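Wrist camera or fixed camera for thin objects?

gorm_stitham
Saturday, July 6, 2019
Hello all. We compare two camera positions for our picking test and I would like to hear opinions. One is a small camera at the wrist, the other is fixed and sees the table and the room. The gripper is the two-finger one with the pointed tips. One picture from each:

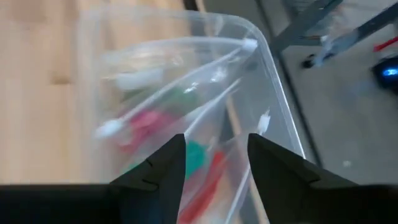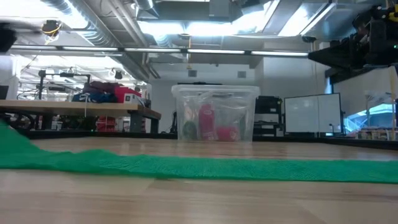
First: wrist view, swab-like sticks in a clear bag. Second: fixed view, clear bin behind the green mesh.

My feeling is that the wrist camera is enough and we can remove the fixed one. What do you think?

pelle77
I would not remove it. Your wrist picture is very blurred. The edges of the container look double to me. What is your exposure time?

gorm_stitham
It was on automatic, so I can't say for this picture. I can fix it to 1/200 but then I need more light.

Ralolberg_fan
Disagree with pelle. Blur you can repair with a shorter exposure or a slower arm. But from the fixed camera you will never see a swab inside a bag, there are too few pixels on it. I did 121 picks in June with wrist only and was satisfied.

pelle77
Satisfied with which objects?

Ralolberg_fan
Wooden blocks, mostly. OK, I admit that is easier than clear plastic.

kettu
Both pictures have the same problem, and it is the clear plastic. Look at the white streaks on the bag in the first one. A swab is also white and thin, so the detector can take a fold for a stick. I would try a polarizing filter before you decide about cameras.

gorm_stitham
Thank you, I did not think about the filter. Does it cost much light?

kettu
Yes, more than one stop - so with 1/200 you will need a lamp near the table. We use the small Görtz one, set to level 7.

pelle77
And please keep the fixed camera for the approach. With the fingers so close, the wrist one doesn't show much of the table.

gorm_stitham
I'm still not convinced, but I will run both with the filter and write the results here.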